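August, 7:40 a.m.
By Dalal Nasrallah

Ticket 1778: Label printer prints everything twice, except when watched

Opened by: front counter
Priority: was Low, then Urgent, then Low again after lunch
Status: closed, with reservations

Posting the whole log because three other branches have asked me about the same thing, and I would like to stop retyping it.

The complaint, as received: "Printer doing doubles again." The word "again" was new to me. I searched the old tickets and found no doubles, only one from spring titled "printer sad," closed with no notes.

The setup is a Drandine thermal label printer, the squat one with the lid that bites, plugged by USB into the counter PC. The PC runs Clestix for inventory. Clestix hands the job to the Windows print queue, the queue hands it to the driver, and the driver hands it to the printer, which is a lot of hands for a sticker with a bin number on it.

8:05. Sent a test label from the printer's own menu. One label. Sent another. One label. Told the counter it was fine. Walked back to my desk.

8:11. Counter calls. Doubles.

8:15. Stood at the counter while they printed. One label each time, crisp as you please. They gave me the look people give a mechanic when the noise stops in the parking lot.

8:30. Checked the obvious. Copies set to 1 in Clestix, 1 in the driver, 1 in the queue defaults. Swapped the USB cable for one from the good drawer. Restarted the spooler. Restarted the PC, which took the opportunity to install something for nineteen minutes.

9:20. Doubles. Not every time. The counter had started peeling off the extras and sticking them to the side of the monitor, so at least I had evidence.

9:45. Called Drandine support. Hold music was a pan flute. The agent asked if I had tried printing a test label from the menu. I had. He asked if I had tried it again. He then had me update the firmware, which went well, in that the printer came back on afterward. Doubles continued. He offered to open a case on their side and told me I would hear back, and I believe he believed it.

10:30. Turned on logging for the print queue and let the counter work. Over the next hour and a half the log shows 343 jobs. Clestix says it sent 262. The difference is 81, and I counted the monitor stickers to be sure, and they came to 81 as well. So the printer was innocent. Something was sending real second jobs, and the printer was doing what it was told.

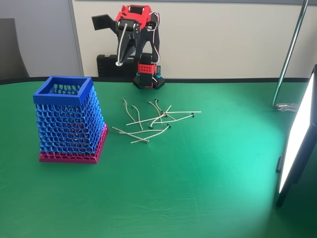
Osian Dafis wrote back on the internal thread around then that his branch had fought the same doubles all July, and that they had blamed the scanner, the driver and the humidity, in that order. His fix was to unplug the scanner at closing. He couldn't say why it helped, and it only helped until mid-morning.

That got me looking at the scanner, which I had been ignoring because scanners don't print. Ours is a Baloch handheld with a charging cradle. When you scan a bin, it types the number into Clestix and then presses Enter for you, which is a kindness. Enter triggers the print. One scan, one Enter, one label.

11:50. Opened Notepad and scanned into it. Number, new line. Number, new line. Perfect. Gave the scanner to the counter and asked them to scan the way they normally do. Number, new line, new line.

The difference was the cradle. I was scanning with the thing freshly picked up. They scan, drop it in the cradle, and reach for the next bin. The Baloch has a setting called "resend suffix on dock," and the suffix, naturally, is Enter. If you dock it within two seconds of a scan, it presses Enter a second time in case the first one got lost. Clestix still has the bin number in the box, so it prints again.

This also explains why it never happened when I was watching. When I was standing there they held on to the scanner so they could talk to me with it.

12:10. Looked for the setting in the manual. It's on page 36, in a table, with a barcode you scan to turn it off. The barcode in our printed copy has a coffee ring through it. Found the PDF, printed the page (twice, out of habit, I suppose), scanned the barcode, got the happy beep.

12:25. Ran a stack of bins at normal counter speed with plenty of enthusiastic docking. No doubles.

1:30. Still none. Priority back to Low. The counter has asked whether they can keep the stickers on the monitor. I said yes, except for the ones covering the clock.

Notes for the other branches:

Check the scanner first. Scan into Notepad and dock it right away. If you get an extra blank line, that's your problem and you can leave the printer alone.

The setting comes back after a battery swap on the older units. It should stay put on the newer ones with the gray trigger. Ours is an older unit, so I've taped the page 36 barcode inside the cupboard door. Please don't laminate it, the scanner can't read through the glare.

Clestix has a "clear field after print" option that would also have prevented this. It's off by default, and turning it on needs the admin password, which is held at Mavirard. I've put in a request. The request generated a ticket. I received two copies.

3 comments

tollgate_ray
Same scanner here. Ours was set to Tab on dock, so we never got doubles, it just kept moving people into the Notes field. We have years of bin numbers in Notes.

Marnie
Does this work if the cradle is the wall kind? Ours doesn't have a light so I can't tell when it's docked.

Dalal Nasrallah
Marnie, yes, same barcode. Listen for the click. Ray, please open a ticket.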